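Saturday, 9:40 am, extraction bench

Good day so far! The second chamomile batch finally came through with real color, a deep straw gold, and the smell when I opened the jar filled half the room. I want to get it all down before lunch while I still remember which jar was which.

Background for anyone picking this up: we're comparing two ways of drying the flower heads before they go into oil. Tromel is the slow rack-dried lot from July. Dralisent is the lot that went through the low oven. Same field, same picking, same sunflower oil. The question is whether the slow drying is worth the shelf space it eats up, and I've been hoping the answer is yes (I like the racks).

Infusion ran 11 days in the dark cupboard, shaken every morning. I missed one morning with Dralisent and wrote it on the lid. Strained both through doubled muslin, then let them stand overnight so the fine stuff could settle. Tromel left a thin, even layer at the bottom. Dralisent left a lot more, kind of fluffy, and I think the oven made the petals brittle so they broke up in the shaking. Next time I'll swirl the jar and see if that helps.

Total strained oil from the whole series is 2,390 ml, counting the small test jars. More than I planned for, so we have plenty to play with. 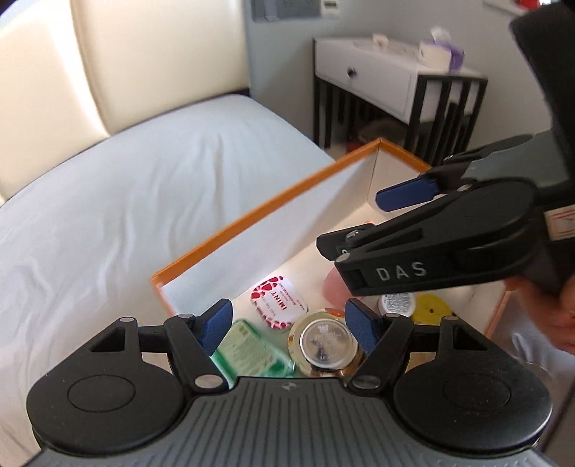
Two grippers, open carton between them.

On to the salve trials. Marras is the plain base, beeswax and Tromel oil. Rikska is the same thing with a little shea butter worked in at the end. Sze-wing Au tried both on the back of her hand and went for Rikska right away -- said Marras dragged a bit going on. I agree, though Marras holds its shape much better in the tin. A softer wax ratio might get us the best of both. I'm really keen to try that one.

Melt notes: kept the water bath at 80 C for the wax, pulled it off, then added the oil slowly. When I added the oil too fast, tiny white flecks showed up along the side of the beaker. Warmed it again and they went away, so nothing lost. The shea goes in last, stirring the whole time.

No claims about what any of this does for skin yet. The old herbals are full of lovely things about chamomile and I could read them all day, but what we have is two people and one pair of hands each. A proper patch test sheet comes first -- Sze-wing is drafting it.

To do:
Relabel the Dralisent jars, the ink is smearing from the oil
Make Rikska again with less wax
Smell check on both oils in 2 weeks, lids closed until then
Order more muslin
Ask whether the calendula will be dry enough to start on the same racks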